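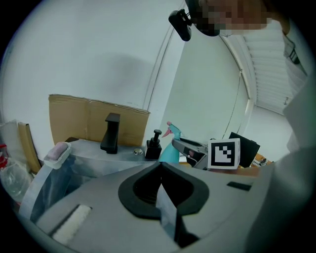

Bar soap next to the bathroom sink, yes or no? I'm setting up a little wash station in the back room where I do my pottery painting, and I've got the same lineup most people have at a sink. There's a pink bar in a white soap dish on the left, a black pump bottle of liquid soap over on the right past the faucet, and then a teal spray bottle with a pink trigger next to that. The unit itself is a small silver-gray one, more of a countertop basin than a real sink, and the faucet is one of those square black ones with the flat spout. I love how it looks! But there is so little ledge on it that I feel like something has to go.

So my questions, sort of all in one. Do I need both soaps? Where does the spray bottle live if it doesn't live on the counter? And how do you keep a black faucet from getting those chalky spots? I've only had mine since the end of the summer and our water here in Tundunen is hard as rocks. I've been wiping it with whatever towel is closest and I think I'm making it worse. I also have cardboard standing up behind the faucet for now to keep splashes off the wall, which I know isn't a forever plan, so if anybody has a cheap idea for a backsplash I'd love that too. I'm renting, so nothing glued on please. My budget for the whole thing is 50 dollars and I would like to have change.

Dalia Soliman
October 2025

Sharada Kaimal

Oh I have opinions on this one. I had the same setup in my laundry room for years (different faucet, same problem) and I went back and forth on the soap thing more than any grown woman should.

Keep both if you paint. The bar is better for getting color off your hands because you can rub it right into your knuckles and scrub with a nail brush, and the pump is better for everybody else who walks in to rinse a cup. What I'd change is the dish. If yours is flat on the bottom, the bar sits in its own puddle and goes to mush, and then you've got pink goo creeping along the ledge. Get one with ridges or a little spout that tips into the basin. Mine is a Hestia, nothing fancy, and a bar lasts me twice as long as it used to. You can also cut a piece of kitchen sponge to fit inside the dish you have and set the bar on top of that. Rinse the sponge when you think of it.

Spray bottle: off the counter! Put a short tension rod underneath, if you have a cabinet or an open shelf down there, and hang it by the trigger. I have three hanging on mine in a row and it takes up no room at all. If it's open underneath with no sides to brace a rod on, a rail with S hooks on the side of whatever the basin is sitting on will do the same job.

Now the faucet. Please stop using the closest towel, haha. Black finishes show everything, and a towel that's been used for hands has soap in it, so you're spreading a film every time you wipe. I keep one microfiber cloth for the faucet only and I fold it over the back of the basin. Dry it after the last use of the day. That's the whole routine. For spots that are already on there, half white vinegar and half water on the cloth – on the cloth, not sprayed at the faucet – hold it there a minute, rinse, dry. Don't leave it sitting. And no scrubby pads, no powder. My sister took the finish right off hers with a green pad and it's got a silver patch on the spout to this day.

If you mix up your own vinegar water, write on the bottle what's in it. I had two bottles the same color once and washed a mirror with plant food.

macaraeg_porch

Just use the pump and toss the bar. Less mess. For the wall get a sheet of clear acrylic from the hardware store and lean it, done. They'll cut it for you.

zelleck21

I'd go along with the acrylic, but don't just lean it or it'll slide the first time you bump the counter. I did mine with two of those small plate stands, the wire kind, and it has stayed put through a lot of sloppy dish washing. Go a few inches wider than the basin on each side. Removable picture strips also work if the paint is in good shape, but wait and see how yours is first. Mine came off with a strip of paint the size of a playing card and I had to touch it up before the landlord came by in November.

On the vinegar, check what the maker says about your faucet before you do it. Some of the painted ones don't like any acid, and mine came with a card that said mild dish soap and water only. It's slower but it does get the spots off if you stay on top of them.

I wouldn't toss the bar either. I clean brushes on mine.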